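News from the Grinton Workroom: Teaching by Hand

It has been a busy February at the long table, and I want to start by thanking everyone who gave up an evening to come and teach.

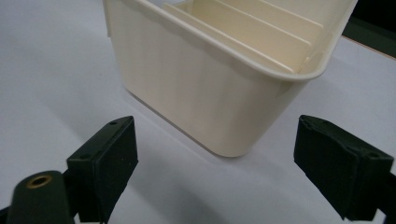

We are up to 857 recorded demonstrations now, on our way to 3000, and Lucero Apaza tells me the newest ones are the smoothest yet. If you haven't tried it, you simply hold the gripper in your hand and do the job the way you would like the robot to do it – reach, close, lift, set down, let go – and the recording keeps track of how you moved. Slow is fine! Cristian Mamani took his time over all 276 of his, and they are lovely to watch back.

One small request from Maritza Henao, who looks through every recording: please come in toward the bin a little wider than feels natural, and don't hurry the last few inches. She would also like you to start from a different spot each time, which I keep forgetting myself.

Evening sessions run until 9, and Odette Renaud has the sign-up sheet.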